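The Case for the Bare Table
Opinion
By Hala Sabbagh
Apr 3, 2018

Shared workrooms are usually judged by what they contain. Annual reports list the chairs, the cabinets and the lamps, and the public is invited to be impressed by the total. This column argues for a different measure. A reading room, a school library or a town workshop should be judged by how much clear table it can offer a person who walks in at ten in the morning with something to do.

The Kolura Reading Rooms adopted a clear-surface rule last October. Under the rule, every table is returned to bare wood at closing time, and nothing is stored on it overnight. Trays, pencil cups, brochure stands and the small potted plants donated over the years were moved to shelving along the wall. The rule applies to all 44 tables in the building, including those in the staff area, where it met the most resistance.

The objections deserve a fair hearing. Regular visitors said the rooms felt less welcoming. Staff pointed out that a pencil at arm's length is worth more than a pencil across the room. Both points have merit, and the Rooms were right to keep supplies within a short walk. Even so, a table that arrives already occupied has made some of the visitor's decisions in advance. A person who wishes to unfold a map or sort family papers must first clear away the institution's belongings, and many people are too polite to do so.

There is also the matter of the material itself. Public bodies spend considerable sums on wooden furniture and then cover it with blotters, mats and laminated notices. Pale wood with a fine grain rewards being left alone. Its lines bend and gather without any help from a decorator, and daylight falling across it is ornament enough for a room intended for concentration.
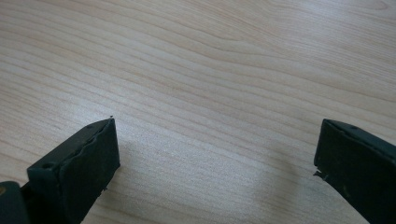 What It Costs to Keep a Surface Clear

Critics of the rule often speak as though an empty table were free. It requires labor at the end of each day and storage for everything that used to live there. The Rooms spent 700 dollars on wall shelving, and closing now takes about 40 minutes. These are modest figures for a building of this size, but they should appear openly in the budget under their own heading.

Wood left uncovered will also show its use. Cups leave rings, and pens leave dents. The Prendivov branch responded to the first few marks by ordering vinyl covers, which defeated the purpose of the rule within a single season. A better course is to accept ordinary wear, clean with a damp cloth and set aside money for refinishing when it is needed.

Other branches are now considering the same step. Amoah has asked that its children's room be exempt, and the request is reasonable, as young readers benefit from seeing crayons and paper set out for them. For adult rooms, the exemption should be refused. The boards of these institutions should adopt the rule in writing, assign the closing work to paid staff, and review the result after one full year of use.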